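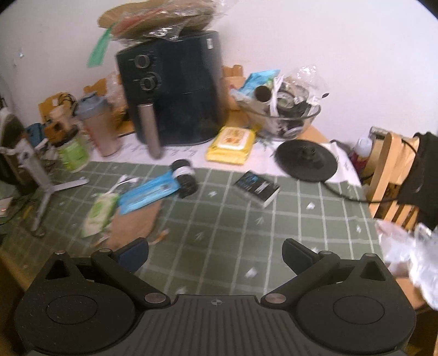 Pinces à main à l'atelier : ce que ça change pour nous

graca_v
Bonjour. Chez Seixas (conditionnement, 52 personnes) on nous a mis des pinces tenues à la main pour enregistrer les gestes de tri. Les enregistrements servent à régler les bras de la future ligne Flaletti. On prend un sachet, on le pose, on recommence. 249 prises par poste le mois dernier. D'autres sont passés par là ?

edin.golob
Oui, deux ans. Au début ça tire dans le poignet. Demandez une rotation toutes les heures, par écrit. Pour l'emploi, chez nous pas de licenciement, mais les intérimaires n'ont pas été repris en septembre.

Tavares_V
Pas d'accord avec le ton général. Le bras a pris les cartons du bas et mon dos va mieux. Je suis passée au contrôle, 577 références à connaître, c'est plus intéressant qu'avant.

edin.golob
Tant mieux pour toi. Et la paie ?

Tavares_V
Même coefficient. Là-dessus je te rejoins.

arnaldo_c
Côté maintenance : les petits emballages souples restent la plaie. Lingettes, sachets de câbles, tout ce qui se plie -- il faut encore quelqu'un à côté pour reprendre. Le poste change, il ne disparaît pas tout de suite.

graca_v
« Pas tout de suite », c'est bien ce qui m'inquiète. On nous parle d'une formation Skillel, sans date. Quelqu'un l'a suivie ?

arnaldo_c
Trois jours, correcte. Fais préciser que c'est sur le temps de travail.

graca_v
Noté, je pose la question à la réunion de 14 h.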